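Lesezeit: 4 Minuten

1/ Ich schreibe seit Januar an meiner Abschlussarbeit über Leitungswasser in kleinen Gemeinden. Ein paar Leute haben gefragt, was da eigentlich drinsteht. Also ein Thread. Es geht um Härte, Nitrat, Keime und die Frage, wer das alles misst.

2/ Mein Ort heißt hier Greltitz. 2.675 Einwohner, ein eigenes Wasserwerk, zwei Brunnen. Der ältere Brunnen liegt am Waldrand, der neuere unten an der Straße nach Plemau. Das Wasser aus beiden wird im Hochbehälter gemischt.

3/ Was aus dem Hahn kommt, ist Grundwasser. Es wird belüftet, damit Eisen und Mangan ausfallen, dann läuft es durch Sandfilter. Mehr passiert damit nicht. Gechlort wird nur bei Bedarf, zum Beispiel nach Arbeiten am Netz.

4/ Zur Härte: In Deutschland gibt es drei Bereiche, weich, mittel und hart. Weich geht bis 8,4 Grad deutscher Härte, hart beginnt über 14. Greltitz liegt im mittleren Bereich, Plemau ist hart. Beide Orte trennt ein Höhenzug, und auf der Plemauer Seite steht Kalkstein an.

5/ Gesundheitlich ist hartes Wasser kein Problem. Calcium und Magnesium nimmt man ohnehin mit dem Essen auf. Ärger macht der Kalk im Wasserkocher, im Boiler und am Duschkopf. Wer Waschmittel dosiert, sollte den Härtebereich kennen. Er steht auf der Seite des Versorgers. 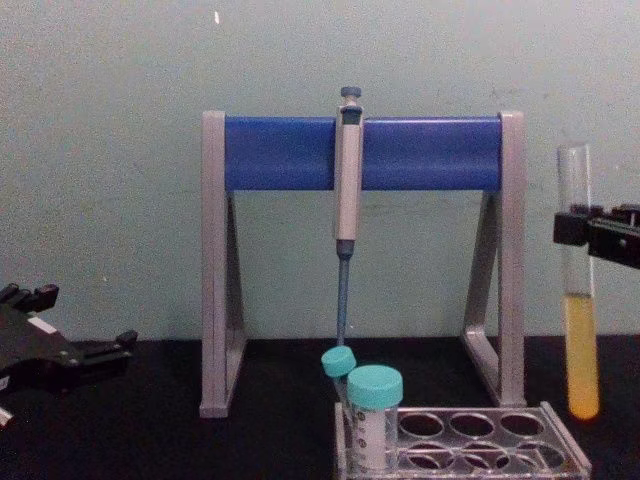

6/ Nitrat ist das Thema, zu dem ich die meisten Nachrichten bekomme. Der Grenzwert liegt bei 50 Milligramm pro Liter. Es stammt vor allem aus Dünger und braucht je nach Boden Jahre, bis es im Grundwasser ankommt. Was heute im Brunnen ist, kann also lange vorher auf dem Acker gelandet sein.

7/ Der Brunnen am Wald hat sehr wenig davon. Der untere liegt zwischen Feldern und hat deutlich mehr. Durch das Mischen bleibt das Trinkwasser unter dem Grenzwert. Das ist zulässig und weit verbreitet. Es hilft aber nur, solange ein guter Brunnen da ist - darum geht es in meinem dritten Kapitel.

8/ Für das Kapitel habe ich 369 alte Prüfberichte abgetippt. Die lagen in Ordnern beim Versorger, die ältesten noch mit Schreibmaschine ausgefüllt. Saoirse Doherty hat mir beim Gegenlesen geholfen. Bei acht Berichten fehlte die Angabe, an welchem Brunnen die Probe genommen wurde. Die habe ich weggelassen.

9/ Was man aus so einer Reihe lernt: Einzelwerte sagen wenig. Nach nassen Wintern steigt das Nitrat im unteren Brunnen, nach trockenen fällt es. Wer nur zwei Berichte vergleicht, kann damit fast alles belegen.

10/ Keime sind ein anderes Gebiet. Untersucht wird unter anderem auf E. coli und Enterokokken. In 100 Milliliter darf nichts davon nachweisbar sein. Dazu kommt die Koloniezahl, also wie viele Kolonien aus einem Milliliter auf Nährboden wachsen.

11/ Die Probe nimmt jemand mit entsprechender Schulung. Strahlregler abschrauben, Hahn abflammen oder desinfizieren, Wasser laufen lassen, dann in eine sterile Flasche abfüllen. Die Flasche kommt gekühlt ins Labor. Bei Blei läuft es anders, da kann gerade das Wasser wichtig sein, das länger in der Leitung gestanden hat.

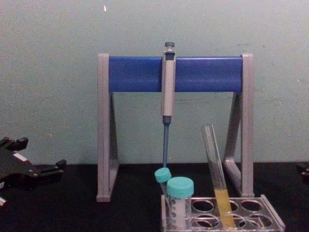

Muss ich mein Leitungswasser selbst testen lassen?

In den meisten Haushalten ist das nicht nötig. Der Versorger prüft regelmäßig und muss die Ergebnisse zugänglich machen. Sinnvoll ist ein eigener Test bei sehr alten Leitungen, bei denen Blei nicht ausgeschlossen ist. Für einen privaten Brunnen gelten eigene Pflichten, dazu gibt das Gesundheitsamt Auskunft.

12/ Zuständig ist der Versorger bis zum Übergabepunkt im Haus. Danach ist es Sache des Eigentümers. Das ist vielen Mietern nicht klar. Wer braunes Wasser hat, sollte zuerst bei den Nachbarn fragen. Haben die es auch, liegt es meist am Netz und nicht am eigenen Rohr.

13/ Zu Teststreifen aus dem Handel: Für die Härte reichen sie. Für Nitrat bekommt man eine grobe Richtung. Für Keime taugen sie nicht. Štefánia Hrubý hat in ihrer Arbeit Streifen und Laborwerte nebeneinandergestellt, und beim Nitrat lagen die Streifen mal eine ganze Farbstufe daneben.

14/ Filterkannen senken die Härte etwas und verändern den Geschmack von Tee. Die Kartusche muss regelmäßig gewechselt werden und das Wasser sollte man am selben Tag verbrauchen. Ich habe keine mehr. Den Wasserkocher entkalke ich mit Zitronensäure, kalt angesetzt. 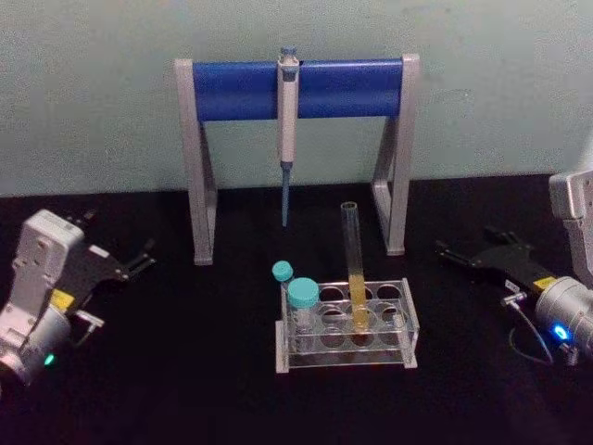

Was ich noch suche

15/ Für das letzte Kapitel fehlen mir Vergleichswerte aus Orten mit nur einem Brunnen. Wer bei einem kleinen Versorger arbeitet und ältere Jahresberichte hat, kann mir gern schreiben. Papier ist auch in Ordnung, ich scanne es selbst und schicke es zurück.

16/ Literatur und Tabellen stelle ich nach der Abgabe online. Bis dahin bitte nicht aus dem Thread zitieren, an den Zahlen zum unteren Brunnen ändert sich noch etwas.

Weitere Threads
Warum der Hochbehälter auf dem Berg steht
Prüfberichte lesen: Einheiten und Abkürzungen
Regenwasser im Garten, was erlaubt ist
Ein Vormittag am Brunnen von Plemau

Kontakt | Impressum | Nach oben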